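Ringate 15 Vaccine Carrier
Product code: RG-15-430

The Ringate 15 is a passive cold box for moving vaccines from a district store to an outreach session. It has no compressor and needs no power on the road. Four frozen or conditioned packs line the walls, and a fifth goes under the lid.

It is made by Workusska and replaces the older Ringate carrier. The outer shell is the same size as before, so existing vehicle racks and shoulder straps will fit. The foam is thicker at the corners, where the old model lost most of its cold.

Capacity and size

Vaccine storage: 15 litres
Internal height: 209 mm
External height: 430 mm
Ice packs: five, supplied
Lid: hinged, two latches, one padlock eye
Shell colour: white or pale blue 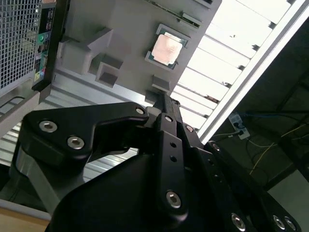 Keeping to temperature

Most childhood vaccines need to stay between 2 and 8 degrees. Freezing is as much of a problem as heat, and packs taken straight from a deep freezer are the usual cause. Leave them out until you can hear water moving when you shake them, then load the carrier. The liner keeps the vials away from the pack faces, but it does not replace conditioning.

Each carrier comes with a Zutis logger clipped inside the lid. It takes a reading every few minutes and stores up to 194 hours of readings. A red light shows if the temperature has gone out of range. Readings can be copied to any computer with a USB port, and the file opens in an ordinary spreadsheet. The battery is sealed in, so when it runs down the whole logger is swapped.

Huiling Xue, who looks after field support at Workusska, asks customers to copy the readings off at the end of each round – the logger writes over the oldest ones when it is full.

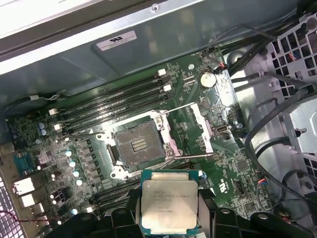 Cleaning and care

Wash the inside with mild soap and warm water after every round and leave the lid open overnight. Do not use bleach on the seal. Take the logger out first. Seals should be changed once a year, or sooner if they feel hard. A seal kit is available as a spare part, and fitting it needs a small flat screwdriver.

Spares and accessories

Lid seal kit
Set of five ice packs
Zutis logger
Yáñez shoulder harness (sold separately)
Foam vial holder

Ordering

Carriers are packed singly or in crates of six. Please give the product code and shell colour with your order. Orders for the November campaigns should reach us early, as the pale blue shells are made in smaller batches.

For crate prices, or help choosing between this and the larger Ringate models, write to Mingxuan Fang in the sales office.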